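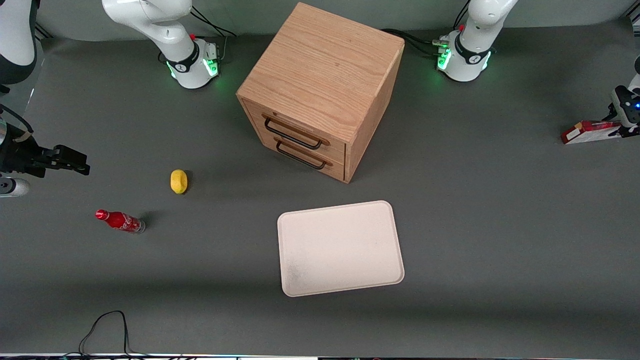 木抽屉卡住了怎么办:从拍打到动刨子

发布于2020年9月26日 分类:家里的小毛病

木抽屉有两种状态,拉不开和关不上。中间偶尔会出现几个月的好日子,多半在冬天,那时候你会误以为它已经自己好了。

我对付抽屉的资历来自一个五斗柜。二手店老板开价1,900,我还价,他不理我,我就按1,900买了。搬回家第二天最下面那格就再也没有开过,直到四月。里面有什么我不知道,拉开以后发现是前任主人的半卷胶带和一把不配任何锁的钥匙。下面写的办法全是从那个柜子和后来亲戚朋友送上门的柜子上学来的。送上门的原因是我有一次在饭桌上说漏了嘴。

本文只讲木滑道的抽屉,就是木头侧板直接在木头上蹭的那种。金属滚珠导轨的毛病是另一门学问,大部分解法是拧下来换新的,文末会提几句。

先把它弄开

拉不开的抽屉,大家的第一反应是抓住拉手往死里拽。拉手通常只靠两颗螺丝固定在面板上,面板又靠几十年前的胶固定在侧板上,你的力气会先找到其中较弱的一个。我见过一个人手里握着完整的面板,面前是一个完整的没有面板的抽屉,表情很安静。

正确的开法是左右交替。两只手分别放在拉手两端,左边拉一点,右边拉一点,每次几毫米就够。抽屉卡住大多是走斜了,越是单边用力越斜。如果只有一个居中的小圆钮,就一只手拉钮,另一只手的掌根在面板左右两侧轮流轻敲。

还是不动,把它上面那格抽出来,从上面伸手进去看。多半会看到一件毛衣的袖子、一本立起来的说明书,或者一把横过来的汤勺,顶在横档下面。用一把长尺子或者薄锅铲把它压下去。没有上面一格可抽的,看看柜子背板。很多背板只是薄薄一片,用小钉子钉着,从后面撬开,手伸进去往前推抽屉。背板撬之前拍张照,装回去的时候你会感谢自己。

最后一招是热风。吹风机开低档,对着缝隙吹十来分钟,离木头一个手掌远,来回移动。别停在一处,清漆会起泡,到时候你就有两个问题要修了。

搞清楚它卡在哪里

抽屉拿出来以后先别急着打磨。我那个五斗柜的第一格就是被我急着打磨的,磨了一下午,磨的是完全没碰到柜体的那一面。

找接触点有三个办法,从省钱到更省钱排列。

粉笔法。找一支彩色粉笔,把抽屉两侧板的上沿、下沿和外侧面都涂一遍,推进去,拉出来,来回几次。粉笔被蹭掉的地方就是在摩擦的地方,柜体内侧还会留下对应的颜色。深色木头用白粉笔,浅色木头用蓝的。红粉笔会渗进木纹,我有一个抽屉到现在看起来还像擦伤了膝盖。

看光泽法。老抽屉蹭了许多年,接触的地方会发亮发深,斜着打一束手电光就看得见。注意正常的滑道也是亮的,要找的是不该亮的那一块,比如侧板上沿靠后的角,或者面板底边的一头。

听法。慢慢推,听到尖叫的位置停下来,在柜体外面贴一小条纸胶带做记号。这个办法要求家里没有别人,因为推到第十次的时候会有人来问你在干什么。

顺便查一下柜子本身站得正不正。地板不平的房间里,柜体会被自己的重量扭成一个很轻微的菱形,四个抽屉一起发脾气,修哪个都没用。把抽屉全抽出来,用卷尺量柜口的两条对角线。两个数字应该一样。差了两三毫米以上,就先垫脚,垫到对角线相等为止。垫脚用薄木片或者软木垫,折起来的硬纸壳能撑一个星期,然后你会怀疑自己量错了。

我那个柜子的毛病有一半就出在这里。左后脚底下垫了一片软木,第三格当场痊愈,而我前一天刚给它打过蜡,并且已经跟好几个人讲过打蜡多么有效。

需要准备的东西

砂纸,120目和220目各两张。
一块平整的小木块,用来包砂纸。徒手按着砂纸磨会磨出一道浅沟,手指的形状清清楚楚。
白蜡烛一根,或者一块蜂蜡。生日蜡烛也行,只是要忍受颜色。
木工胶、两个夹子、几根牙签。
一把小刨子,可选。没用过刨子的人请先在废木头上认识一下它。
卷尺、铅笔、手电、纸胶带。
一块旧布,一个放螺丝的小碟子。碟子很重要,螺丝落在地毯里就归地毯了。

第一步:清空和打扫

把抽屉倒空。这一步在所有教程里都写成一句话,在现实中要花掉半天,因为你会坐在地上看旧照片。建议把东西整个倒进纸箱,箱子合上,修完再说。

给每个抽屉的底面用铅笔写上编号和朝向。手工做的老柜子,抽屉看着一样大,其实各有各的脾气,第二格换到第三格的位置就进不去了。工厂货也不保险。Michalis Athanasiadis帮我搬家的时候把四个抽屉叠成一摞,叠得非常整齐,顺序没有记。后来我们花了一个晚上试排列组合,他坚持说这属于益智活动。

滑道和抽屉底边用干刷子扫一遍,再用拧得很干的布擦。别用湿布,水正是大部分问题的来源。角落里结成硬块的灰和旧蜡用牙签刮,刮不动的用旧银行卡。只做完这一步就好了的抽屉比你想的多,如果你的就是这种,可以把它装回去,不必为了用上砂纸而继续。

第二步:把松的地方粘牢

松掉的抽屉会走斜,走斜的抽屉会卡,所以先粘后磨。抓住抽屉对角轻轻扭一下,看四个角的接缝有没有张嘴。

有缝就把旧胶刮掉。新胶在旧胶上站不住,这一点我不信邪试过。胶用牙签送进缝里,合拢,夹子夹上,夹子和木头之间垫小木片,不然会留两个圆印子。夹好后立刻量对角线,趁胶还没干把歪的地方推正。溢出来的胶用微潮的布马上擦掉。放一晚上,别去碰。

底板也要看。很多抽屉的底板是一片薄板插在槽里,中间被压得往下垂,垂到一定程度就刮着下面的横档。把底板后边的小钉子起出来,抽出底板,翻个面再插回去,弯的那面朝上,让以后的重量把它慢慢压平。这个办法听起来像偷懒,确实是偷懒,效果能维持好几年。底板开裂的就换一片,量好尺寸让木料店裁。

第三步:磨,少磨

只磨粉笔告诉你的位置。120目包在木块上,顺着木纹方向推,推十下左右就把抽屉装回去试一次。是的,每十下试一次。木头磨掉了不会长回来,抽屉却会在冬天自己缩一圈。夏天磨得刚刚好的抽屉,到了冬天就在柜子里左右晃荡,像借来的鞋。

所以选时间也算一项技术。最潮的那几周尽量不要动砂纸,先打蜡对付过去,等天气干一些再看还卡不卡。我现在固定在四月修抽屉,理由不太科学,那时候我们这里不干也不潮,而且我正好想躲开报税。

侧板上沿卡得厉害、磨半天不见动静的,可以用刨子。刀刃调到最浅,从两头往中间刨,别一口气推到尽头,端头的木纹一推就崩。刨下来的木花应该薄得能透光。如果刨下来的是小木块,请放下刨子,去喝杯水。

粗的磨完用220目过一遍,摸着光滑就停。接触面不要上漆。漆在潮天会发黏,两层发黏的漆贴在一起,就是你花了一个周末给自己装的一把锁。想保护的话,抽屉外侧薄薄擦一层虫胶清漆也可以,干透再装,上下沿和滑道依旧留白。

第四步:滑道磨穿了的情况

前面讲的是木头太多,有时候毛病是木头太少。用久的抽屉侧板下沿会磨成前高后低的斜坡,柜体里的滑道会磨出一道槽。症状是抽屉面板往下掉,刮着下面的横档,拉出来一半时突然一沉。

轻的可以贴耐磨胶带,就是卖给抽屉用的那种光滑塑料带,剪两条贴在滑道上。贴之前把灰和蜡擦干净,否则第二天它会卷成一团跟着抽屉一起出来。也有人用图钉,在柜口左右各按一颗圆头的,让抽屉骑在图钉头上。老木匠看了会叹气,但抽屉确实会动。

重的要补木条。把磨斜的下沿刨平,粘一条硬木条上去补足高度,胶干以后再修到合适。木条要比侧板略窄一点,免得两边挤出来。柜体里的滑道如果是用螺丝固定的,拆下来翻个面装回去,背面通常还是新的。如果是粘死的,就在旁边加一条新的,高出旧的一两毫米即可。

Jerome Umali跟我争过硬木条的问题,他认为任何一条从装水果的木箱上拆下来的木片都够用。他的抽屉用了一季,然后又送到了我这里。

第五步:打蜡

终于到了所有人第一步就想做的事。拿蜡烛在抽屉下沿、侧板外面和柜体滑道上用力蹭,蹭到看得见一层白。推拉十几次,把蜡压进去,多出来的碎屑扫掉,再来一遍。

能用的:白蜡烛、蜂蜡、石蜡块。干肥皂也常有人推荐,短期很滑,潮天会吸水,长期看是在帮敌人。

别用的:食用油,会酸,会黏,还会引来你不想在袜子抽屉里见到的客人。喷雾润滑油,会渗进木头再渗进衣服。凡士林,吸灰,半年以后成了灰泥。我奶奶用猪油,她的抽屉在整栋楼里开得最顺,整栋楼的猫也都喜欢她的房间,这件事我就记录在这里,不作推荐。

一年打一次蜡足够。忘了也没关系,它会用声音提醒你。

第六步:装回去,别装太满

装的时候抽屉微微抬起前端,后面先入槽,再放平推进去。如果有挡木,就是柜口里面那个可以转的小木片,记得转回原位。没有它,某天早上你会把整个抽屉拉出来砸在脚背上。我是在穿拖鞋的季节学会这一条的。

东西放回去的时候,重的靠前靠中间,别全堆在一侧。一格装的毛衣如果要用膝盖压着才能推进去,那么这个抽屉没有毛病,它只是在表达意见。

拉手的螺丝顺便紧一遍。螺丝孔松了,塞两根蘸了木工胶的牙签,掰断,等干,再拧螺丝。拧到紧就停,别再补那半圈。

关于潮气

抽屉的大部分毛病来自空气。木头横着纹理的方向会随湿度胀缩,高的抽屉比矮的抽屉更容易卡,就是这个道理。柜子离外墙留一掌宽,离暖气远些,不要正对浴室门。梅雨天在柜子里放干燥剂有点用处,前提是记得换。一袋吸饱了水的干燥剂是一袋水。

抽屉的底面和背面常常是光板,厂家或木匠觉得没人看。天气干的时候给这些地方薄薄擦一层清漆,可以让胀缩慢一些。只能慢一些,木头该胀还是会胀。

金属导轨的几句话

如果你抽出来发现两边是金属条,先用吸尘器把头发和线头吸掉,再看有没有螺丝冒头挡路。滚珠掉了一颗就会掉第二颗,整副换掉比较省心。量的是导轨收拢时的长度,别量抽屉。左右要一起换,一新一旧会让抽屉走得像瘸了一条腿。老导轨拆下来别急着扔,拿着去店里对孔位,我第一次凭记忆去买,回来多打了一排孔,从里面看颇有几分蜂窝的意思。

留言里常见的问题

抽屉修好了,过两个月又卡。
大概是季节。先打蜡,等一等。到了干燥的月份还卡,再从粉笔那一步重新来。

面板和侧板分家了。
照第二步粘。如果是燕尾榫,敲开前看清方向,只往一个方向退得出来,往别的方向敲只能得到木屑。

抽屉自己会滑开。
柜子前倾了。在前脚下面垫薄片,一次垫一点,垫到抽屉推进去能老实待着为止。别垫过头,后仰的柜子要用力才拉得开,你会以为它又卡住了。

柜子是贴面的,能磨吗?
侧板的木头部分可以,贴面那层不要碰。贴面很薄,砂纸三两下就到底。拿不准就只打蜡。

抽屉里有一股老味道。
抽出来放通风处晾几天,不要暴晒。里面用细砂纸轻轻带一遍,扫净再铺纸。小苏打放一碟也行,记得跟家里人说明那是什么。

顺带更新一下开头那把钥匙:我后来拿它试过家里所有的锁,一把也开不了。现在它放在最下面那格,跟半卷胶带在一起,那格上个星期又有点紧了。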